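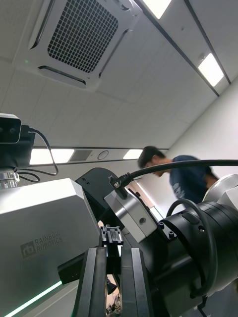 Brolby cell: setup and upkeep notes

Hello! I look after the Brolby cell, and this README is what I'd tell you if you were standing next to me with a mug of tea. The robot is a two-armed Rainbow Robotics machine with parallel grippers, and most of what goes wrong with it is cabling (sorry, but it is).

Before you start
Arms parked, power off, then follow each cable with your hand from plug to plug. Leave enough slack for the elbow to bend fully. I allow 285 mm of spare at the shoulder, which Dzifa thinks is far too much!

Camera brackets
Nip the clamp up, wiggle it, nip it up again. If you've moved a camera even slightly, run calibrate_wrist before recording anything. It takes about 12 minutes.

Grippers
Wipe the fingers and check the bolts every 600 cycles. The count is in logs/grip.txt and it resets if you reboot, so write it down first.

Known problems
Left wrist camera sometimes drops out on start-up. Reseat the plug and try again.

Stuck? Ask me (Calum) or Nisha Yadav. She's in on Sundays, I'm not.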